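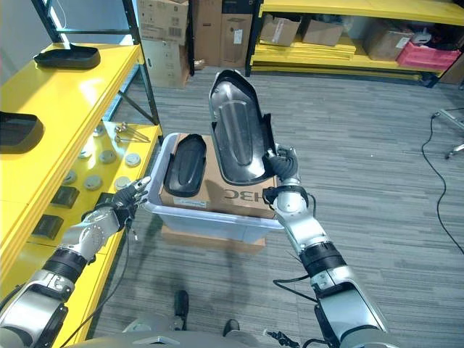

Five-film pass or single tickets for the Skirnness festival?

I'm going to the Skirnness film festival in October for the very first time and I can't decide how to buy my tickets. There are 133 films on the program (my goodness!) and I've printed the whole thing out, and circled the ones I want. I mostly want the Vutska shorts and the late drama at the Dimitrov. Does the pass really get you a seat, or do you still have to line up?
popcornforsupper

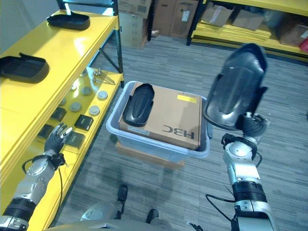

Black trays up top, metal discs on the shelf below

matinee_moth
Oh, you're going to have such a lovely time! I've bought the pass 3 years running and I'd do it again. You do have to reserve each film separately though, and that catches people out. Log in, pick your five, and print the slips or save them on your phone. The Dimitrov has over 500 seats so you'll be fine there, but the Vutska shorts play in the little Pustberg room and fill up fast, so do that one first. 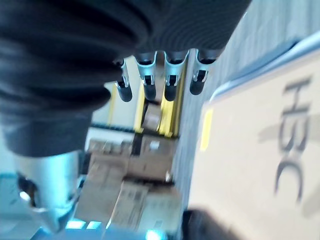 More replies

row_g_regular
just get singles

slowcredits
I'd go with the pass if you'll see at least four films, and singles if you're only sure about two. Do think about where you'll sit, too, especially at the Pustberg, where people slip in and out between shorts and the doors are right by the back rows. A gray striped carpet on the floor helps a little with footsteps, but you'll still hear the door. 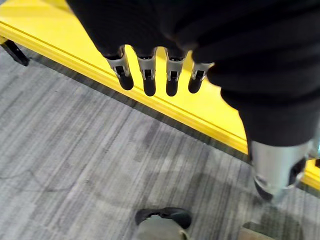

Subtitles are the other thing I'd plan for, as the screen at the Pustberg hangs low and a tall person in front will hide the bottom line. I always take an aisle seat so I can lean. And bring gloves! Warm ones are what I wear in line, they're warm and they go with everything, and the evening line is outdoors until the doors open.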